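Subject: Re: [bimanual-teleop] how many demos before the sandwich task stops being embarrassing?
From: Fulgencio Meléndez
To: bimanual-teleop list

Huketti wrote:
> We're at 60 demonstrations on a two-arm food prep task and the policy
> reaches for the bread every time but then sort of hovers. Loss looks
> fine. Do we just collect more, or is something off in how we collect?
> Also curious how other people lay out the table, since ours gets
> rearranged by whoever sat down last. Any numbers welcome, even bad ones.

Oh, I have bad numbers! And then some better ones, so stick with me.

We went through the same hovering stage on our sandwich task (the project is called Zerivia on our side, if you've seen the name in the archive). Our first batch was 184 episodes, and I was very proud of them until I watched thirty in a row. Three operators, three completely different ideas of what to do before grasping. One went straight in. One stopped above the bread to line up the fingers. The third one, me, did a little circle. The policy had learned the average of all that, and the average is hovering.

So before collecting more, I'd look at the pauses. We trimmed every stretch at the start where neither arm moved, and we agreed on one approach: come down from above, close, lift, no stopping to think. If you need to think, do it before you press record. We threw out 59 of the original 184 and retrained on what was left, and it was already better than the full set. I was amazed. Fewer episodes, better grasps!

On layout: we keep the ingredients on separate plates and keep the arms where they are, bolted on the far side. Everything else is allowed to move, but on purpose. Our usual setup has lettuce and bread out on plates, plus a clear container up between the bases. 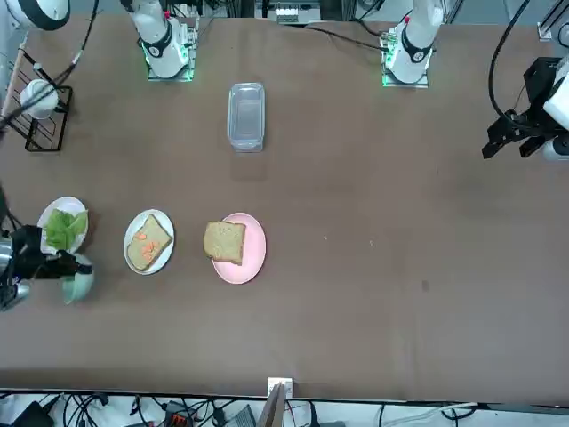 What we do in a collection session

1. Pick the layout from a list before anyone touches the controls. Ours is a text file with plate positions, which plate holds what, and bread angle. Cortés on our team wrote a script that shuffles it, and that ended the arguments over whose turn it was to be creative.

2. Do five episodes per layout, then move on. More than that and the operator starts replaying the same motion from memory, and you can see it in the trajectories.

3. Swap the food often. Lettuce is the worst of them. A fresh leaf and one that's been pinched ten times are two different objects as far as the gripper is concerned. We want both in the data, but we write down which is which.

4. Let bread hang over a plate rim now and then. Once we had only neatly centered slices, and the policy fell apart on anything else.

5. Leave crumbs for a few episodes before wiping. A spotless table in every episode is a table you will never have at test time.

6. Record recoveries. If you drop a slice, keep going, pick it up, finish. Tag it. We used to delete these and I regret every one.

We're at 1,182 episodes now, collected since September, and the hovering is gone for bread. Lettuce still gets a hesitation when the leaf is flat against the plate, and I think that one really is a data problem, because we have so few flat leaves. That's next.

One thing I'd love to hear about from others: do you label which arm should go first, or let the operator choose? Ours choose, and I can see both arms start toward the same plate in some rollouts, then both back off, very polite. Ondness suggested adding a short language instruction per episode ("right arm takes lettuce") and I'm tempted, but it would mean going back through the whole set by hand.

Happy to send you the layout list and the shuffle script, Huketti. It's around a page of Python and not pretty. And please post how your pauses look once you've plotted them, I'm very curious whether it's the same thing!

Fulgencio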